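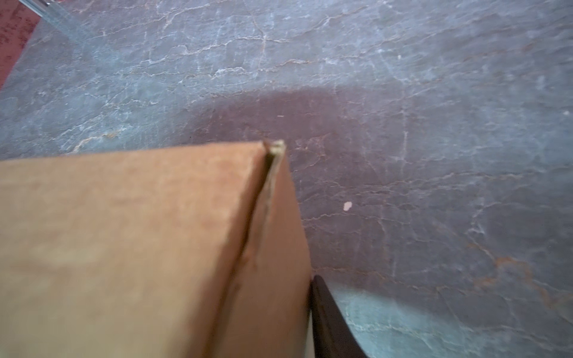 *Wrist camera view: gripper finger against the side of a cardboard box, stone-patterned work surface.*

# Skiva W2 wrist camera kit

The Skiva W2 is a small color camera with a bracket for two-finger grippers. It bolts between the arm flange and the gripper body and looks down past the fingers. Starko stocks it as a kit with the bracket, a cable and four screws.

Most buyers use it for close work on boxes, trays and bagged parts. At contact distance you can check a finger's position against a carton wall. Focus is fixed, so very close cardboard goes soft while the surface behind it stays sharper. If you need to read print on a box face, take that picture from farther back before the approach.

## Specifications

| Item | Value |
|---|---|
| Mounting | Flange ring, 9 mm thick |
| Focus | Fixed |
| Cable | 700 mm, right-angle plug at the camera end |
| Connection | USB |
| Replaceable window | Clear plastic, push fit |
| Rated plug cycles | 4,000 |

## Which grippers it fits

We tried the kit on three grippers in our shop.

**Nägeli parallel gripper.** Fits with no changes. With the short fingers, one fingertip stays in view at the lower edge through the whole stroke. The long fingers take up more of the picture and hide part of the box during a side approach.

**Zarka adaptive gripper.** Fits with the spacer (sold separately). The knuckles swing outward when the gripper opens, so route the cable along the back. We pinched one cable by running it down the side.

**Starko light-duty gripper.** Fits, but the bracket covers one of the two air ports. Use the other port and plug the covered one.

It doesn't fit vacuum tools. The bracket needs a flat shoulder that suction heads don't have.

## Notes from our box trials

Dark fingers were easier to pick out against tan cardboard than bare metal ones, which washed out under our overhead light. Patterned table tops gave our edge-finding script trouble. Veins and streaks in the surface came back as false box edges until we raised the threshold. A plain mat also fixes this.

The arm throws a shadow over the work at close range. Lock the exposure before the approach or the image will brighten partway through the move.

Corrugated board gives when pushed. We set the Nägeli to 20 N for side contact and didn't go higher on empty cartons. The camera won't tell you how hard you are pressing, so use the gripper's own force limit.

## In the kit

- Camera with window fitted
- Flange bracket
- Cable
- Four screws and a hex key

The Zarka spacer and spare windows are listed under accessories. Kits shipped before May have the older straight plug, which works the same but sticks out farther.

*Page updated October 2024*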